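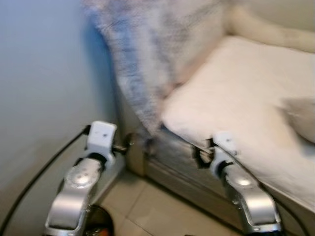 An upholstered seat against a pale blue-gray wall.

Reupholstery evenings move to Arkier Street

September 13, 2023

The furniture repair evenings are moving from the Murthy Building to the ground floor of 90 Arkier Street. The lease at Murthy ran out and the new rent was more than the program could pay. The tool library moves too, and the phone number stays the same.

The new space has a freight door on the alley side, so sofas no longer have to come up a flight of stairs. Park in the alley only while unloading. The Trusar lot across the street is free after business hours, but the gate locks when the evening session ends and it will not be opened again until morning.

Anyone with a piece in storage at Murthy should have received a letter. If you did not, call the office with your ticket number. Pieces without a ticket will be held through the winter and then offered to members at cost.

The format of the evenings has not changed. Bring one piece per household. Strip the old cover before you come if you can, and keep every panel, even the torn ones, for use as patterns. Mark each panel with chalk on the back side: inside arm, outside arm, deck, front rail. The front rail is where most people run short of fabric, so measure it twice and add 4 inches for pulling.

Fabric is still sold by the yard from the Stalteo rolls. There are plain weaves in gray, rust and dark green, and a heavier twill that holds up well to cats. The velvet is gone and will not be reordered. A small armchair takes about 100 inches of the wider cloth, more if the pattern has to match at the seams. Foam has to be ordered ahead. The order sheet is on the desk inside the door.

Please do not bring leather or anything with a reclining mechanism. We do not have the needles for the first or the room for the second. Furniture that has been stored in a damp basement needs to be dried out and brushed off outdoors before it comes inside.

Members voted in April to raise the yearly fee, and the new amount applies to renewals from now on. It covers staples, thread, tack strip and use of both sewing machines. Webbing is extra.

We are also looking for a second webbing stretcher and a pair of sturdy sawhorses. If you have either one to give away, drop it off during any session or leave a message at the office.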